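She has run the tea counter at Maihi for 24 years, and she still talks about it the way some people talk about a new puppy. "I only came in to help for the summer," she says, pouring me a second cup — I hadn't finished the first — "and then September came and I just never took my apron off."

Home is a few streets away, with a checkered cloth on the table and someone about.

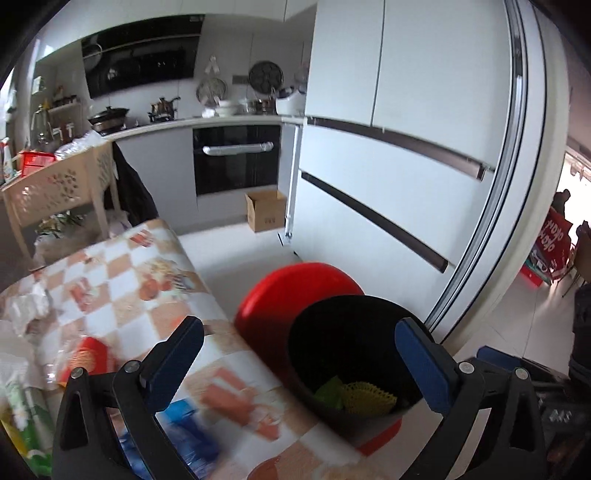
On the blend everyone asks for

"It's mostly black tea with a little orange peel," she tells me. "I tried 92 versions, and my sister drank every one, bless her!"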